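Category: Manipulation / Simulation / End effectors

4.2 Comparison of two-finger grippers in simulation

Both grippers were mounted on the same simulated two-arm robot and driven by the Wutorley controller. The Prurside gripper closes its fingers in parallel; the Furukawa gripper closes them along a shallow arc. Joint limits, control rate and camera placement were held fixed, so that only the end effector changed between conditions.

Each gripper was given 2,000 trials in furnished rooms, with object poses drawn at random. A trial ended on a stable lift, a drop or a timeout of 25 seconds. Wrist collisions with furniture were logged separately – they were not scored as drops.

The parallel gripper did better on thin objects lying flat on a table. The arc gripper did better on round objects but lost time near edges, where its fingertips dip before contact. Over both conditions, 2,291 trials ended in a stable lift. Rooms with a table and a counter at reach of the two arms (Figure 3) gave the widest spread in planning time.

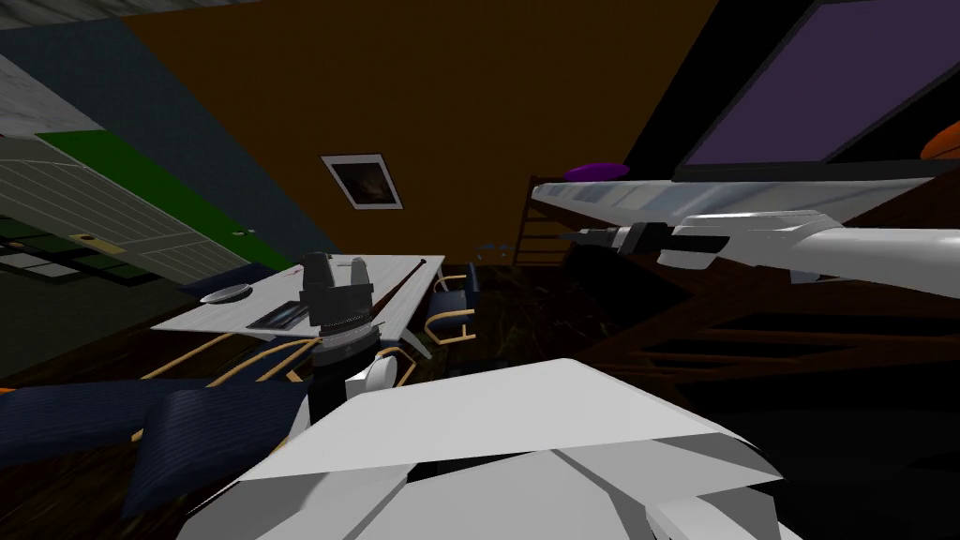 Figure 3. Simulated room with the left arm pointing up and the right arm held horizontally, near the table and counter.

Most timeouts came from the planner – the arm stopped short of a chair or counter edge and searched again for a free path. Shortening the wrist model reduced these cases for both grippers, and the change was kept for the tests in Section 4.3.

Contact: Wakana Maruyama, Romain Cordier, Troltomance | Back to top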